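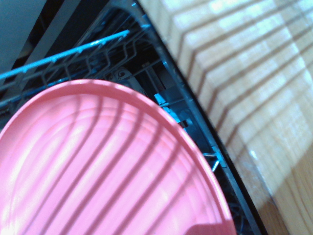

A pink plate and an open dishwasher.

Carol Sowerby ran the kitchen at the Correa guest house for 17 years before she gave up cooking for other people. She now lets two rooms in Irkow, breakfast not included.

"I was up at five most mornings," she says. "Bread first, then eggs, then whatever the walkers wanted in their packed lunches. In October it was mostly soup."

The house slept 12 when she started. Later owners turned the linen store into another bedroom, which she argued against. "Where were the sheets meant to go? They went in my larder."

She kept a notebook of every guest who wrote to her afterwards. It has 3,375 names in it, many of them from Flamis, where the walking clubs were. A few still send cards.

Asked what she misses, she mentions the market at Cikier and the fish man there, who would hold back a box for her until nearly 10. She doesn't miss the accounts.

"I cook for myself now and I'm lazy about it," she says. "Toast, a tin of something. My sister thinks it's a disgrace."

She has been asked to teach a baking class over the winter and hasn't replied yet.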